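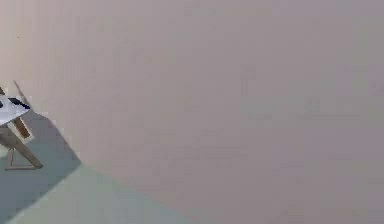
Do complaint records show how well the walls between apartments block sound? Only weakly, and in the records we examined the link is too thin to rank one building above another.

5. What the complaint logs can and cannot support

The housing literature leans heavily on noise complaints. They are cheap, they go back years, and they come already sorted by address. The Hirileo study used them to argue that lightweight partitions put up after 2000 perform worse than the block walls they replaced, and later papers have repeated that finding with more confidence than the original authors showed. We began with the same material and the same hope. This section sets out why we no longer think the material can carry the argument.

The Clendside logs cover 58 apartments in three buildings. Entries were typed by whoever was at the management desk, using a form supplied with the Bellis records package. The form has a single field for "source of noise" and no field for the room in which the noise was heard. A tenant woken by footsteps overhead and a tenant annoyed by a television next door are both filed under "neighbor." We tried to separate the two from the free-text notes and gave up, as the notes were left blank in too many of the entries from the two older buildings. The third building had fuller notes, but it also had a different manager, and we can't tell whether its tenants heard more or were simply asked more.

A second difficulty concerns who complains. At Clendside a handful of households produced most of the log, and when one of them moved out in December the rate for that building dropped sharply. Nothing had been done to the walls. The Hirileo authors treat each complaint as an independent event, which makes their intervals look narrow. If the household is taken as the unit, the intervals widen until the difference between old and new construction can no longer be told apart from no difference. They mention this in a footnote. In our view it belonged in the abstract.

Third, the studies in this group tend to write about "the wall" as though sound had no other way through. Anyone who has lived in an apartment knows better. Sound comes under doors, up the stairwell, through the shared bathroom duct, and along the floor. A large, smooth wall without an outlet on it (Figure 1) is the case the textbook ratings have in mind, and few of the Clendside walls come close to it. Most have outlets on both sides, and several were cut open for new wiring and patched by hand. The published rating for a partition type tells us how a sample behaved in a test room. It doesn't tell us how the same partition behaves after ten years of tenants.

Doors get even less attention. The Balten survey recorded wall type in great detail and reduced every door to a yes or no entry for "solid." 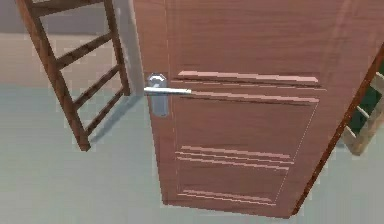 That entry hides most of what matters. A solid door with a gap at the bottom can let through more sound than a hollow one that fits, and the survey form had nowhere to record the gap, the seal, or the state of the frame. Nor does appearance help much. A reddish-brown wood finish and a lever handle, as in Figure 2, say little about what is inside the slab, yet as far as we can establish the Balten assessors filled in the entry by eye. We asked for the training notes and were told that none had been kept.

It might be said that errors of this kind wash out in a large enough sample. They would if they were random. We doubt that they are. Newer buildings have newer managers, newer forms, and tenants who are told at signing how to report a problem. Each of these pushes the complaint rate up whether or not the walls are worse. A score on a scale of 0 to 100, like the one Balten publishes for each address, then looks far more exact than anything that went into it.

None of this shows that the newer partitions are good. They may well be poor. Our objection is that the evidence offered so far would look much the same if they were fine, and we would like to see the claim tested with sound measured on both sides of occupied walls, doors shut, with the rooms named. The Clendside managers have agreed in principle to let us into vacant apartments between leases. Vacant rooms carry sound differently from furnished ones, so a correction will be needed, and we have not yet settled on one that all of us trust. Section 6 describes the two we have tried.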